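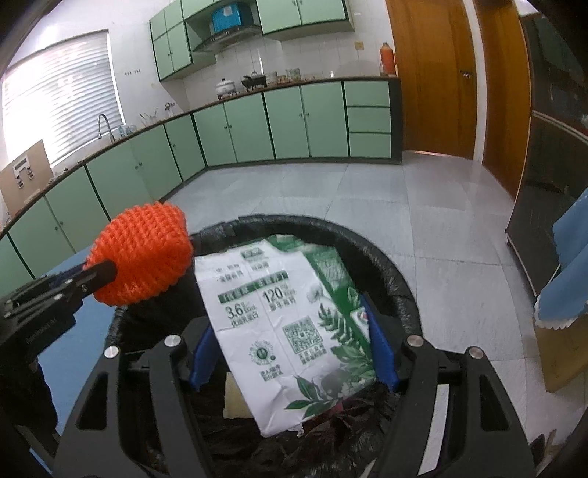

Flattened drink carton over the bin, blue pads.

Home | Diary | Parts | Notes | Contact
Reading time: 3 min
Print | E-mail this page

19 March 2022

Pad comparison, kitchen set. Blue pads on the hand-held unit, Warnard pads still in the drawer until Irja Huttunen sends the right screws.

Cartons are a fair test. Once flattened they have little stiffness across the face, so I take them by the two side edges and close slowly. Too much force and the panel folds along its crease. Too little and it swings when the wrist turns. I settled on setting 3 of 6 and left it there for the carton and the foam net.

Linkage play is my main complaint. With the old Gorkow jaws I could feel slack at the pivots after 2,000 cycles. Priit Jõgi wants this pair run to 3,000 before we open it up. I would check the pins sooner.

View from the tool camera: both pads stay visible with the carton gripped, but the carton hides much of the bin opening. Try a higher mount in April.

Still to do: relabel the Lehtinen logs, wipe the pads with alcohol, repeat the carton at setting 2.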